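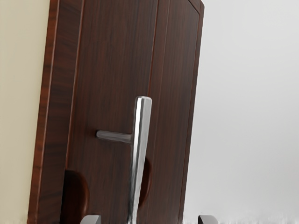 Lists Archive Threads Authors Log in

Search this list Go Advanced

Re: Wood finish, humidity and the Tustico oil
November 1, 2024
by Horațiu Chiriac

> I've been using the Tustico hardening oil on everything since July and
> I'm sold. Two coats, no sanding in between, and the can says the wood
> is sealed against humidity for good. The guy at Gimgate told me he has
> not had a single door come back to him with swelling since he switched.
> Has anyone here got a reason NOT to use it on a big piece? I have a
> hall cupboard to do before the holidays and I'd like to get going.
>
> Filip

Filip,

I have a few reasons, and the first one is the word "sealed."

No oil seals wood against humidity. It slows the moisture down, some oils more than others, and a thick film finish slows it down a lot more than any oil does. But the water vapor in the air gets in sooner or later, and the board gets wider across the grain, and then in the winter when the heat is on it gives the moisture back and the board shrinks. You can put on two coats or ten. What changes is how fast it happens. If the can says "for good," I'd like to see who tested it and for how long, and my guess is that the answer is a short test on small flat samples with every face coated. Your cupboard is not a small flat sample.

Second, the Gimgate fellow. I don't doubt he's telling you what he believes. But he switched in the summer too, if I remember your earlier message right, so his doors haven't been through a heating season. Of course nothing came back. I'd ask him again in March. I would also ask him how many of those doors are veneer over a stable core, which would hardly move if he finished them with salad dressing.

Third, "no sanding in between." I bought a can of the stuff myself, so I'm not just grumbling from the porch. I did a walnut shelf exactly as the label said and it came out with a fuzzy feel, like a peach. I did the other end with a light rub between coats and that was fine. So was the plain old linseed blend I had on the same bench, at less than half the price. If there's a difference between the two, I couldn't find it with my hand or my eye. A glass of water left on each overnight marked both of them.

The piece that keeps coming up on this list as proof is the Mokia sideboard, the one somebody restored and wrote up. I've read that write-up twice. He changed the finish, but he also replaced the glued-in back with a floating panel and moved the thing off an outside wall. Then he gave the oil all the credit. My money is on the back panel.

As for your hall cupboard, what I'd want to know before anything else:

Are the door panels solid, and are they free in their grooves? If some earlier owner ran glue or varnish into the grooves, no finish will save them from splitting.

Can you get to the inside? People coat the show side and leave the inside bare, then wonder why the door has cupped. Same number of coats on both faces, whatever product you end up with. Test a spot inside first, though, as oil in a closed cupboard can stink for months.

How wide is the gap around the doors right now? If you fit them tight in dry air they'll stick in July.

Also, lay your rags out flat outdoors to dry, one layer, and not in a heap in the trash. The label does say this but in type so small I needed my other glasses.

I'm willing to be shown wrong. If you weigh a pair of offcuts, oil one, leave one bare, and weigh them both every week through the winter, I'll read every number you post. Up to now all I've seen is people who like how it looks, and I like how it looks too.

Horațiu

Previous by thread Next by thread Back to index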